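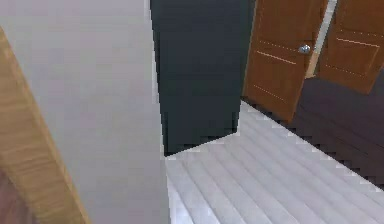 Wood strip and grey wall, rendered view.

From: Nabila Lumenta
To: komdale-users
Date: March 7, 2018
Subject: Re: Gemus export drops rows after import

Ikhsan Setiawan wrote:
> Exported the parts list from Gemus and got 1,437 rows.
> The source file has 3,000. No errors in the log. Is
> there a row limit I missed?

There is no row limit. The exporter stops at the first record with an empty part number and closes the file as if it were complete. Check line 1,438 of the data, not counting the header. I expect a blank in column 6.

Two ways around it. Either fill the blanks before import, or set skip_empty to yes in the export profile. The second needs the December build or later — older builds read the setting and ignore it.

The Sutanto converter has the same fault, but it writes a warning, so you would have seen it.

If the row is fine, send me the profile and 29 or so lines either side of the break. Please don't post the full file to the list.

Nabila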